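Clorkomitz Community Board > City Hall > Ward map vote, anyone else confused?
Last updated: Wednesday, September 1, 2021
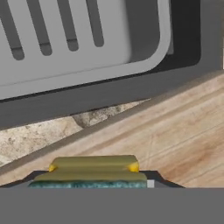

Drying tray in a dark gray sink

northside_nahom
So the new ward map passed, 3,004 to 2,964. I've lived on Mekonnen Street my whole life and as of next month I'm in the same ward as the airport. I have never met anyone from the airport. My old council member is four doors down and can no longer return my calls, which I'll admit saves her pretending to.

gvermeulen
Godelieve Vermeulen here, I use my own name. The map was overdue. The old one had Ward 3 shaped like a dropped noodle so that one man could keep his seat through four mayors. Black families on the north side got split three ways every time the lines moved. Now they're mostly in one ward and can elect someone who has to shop where they shop.

northside_nahom
Mostly in one ward. My side of Mekonnen got the airport.

Grikance_Gary
Forty votes. I'd want a recount before I ordered new stationery.

tillie_b
There's no recount unless somebody pays for it. Read the charter. It's 23 pages and nine of them are about parade permits.

Grikance_Gary
I have read the charter. It says the county can order one.

tillie_b
"Can."

gvermeulen
Nahom, were you at the hearing? There were up to 20 people there and half left when the heat came on. The consultants from Amow asked for changes street by street. Your block could have been fixed in five minutes.

northside_nahom
The hearing was at 2 pm on a workday. I was at work. That's where they keep me.

gvermeulen
Fair. I still say it's a better map than the last one.

northside_nahom
It is a better map. I'd like to be on the good part of it.

tillie_b
Council takes amendments in October. Sign up early, they cut the list off when the pizza arrives.

Grikance_Gary
What kind of pizza

We use cookies to remember your login. By continuing you accept this.
Contact the moderators | © Clorkomitz Community Board | Back to top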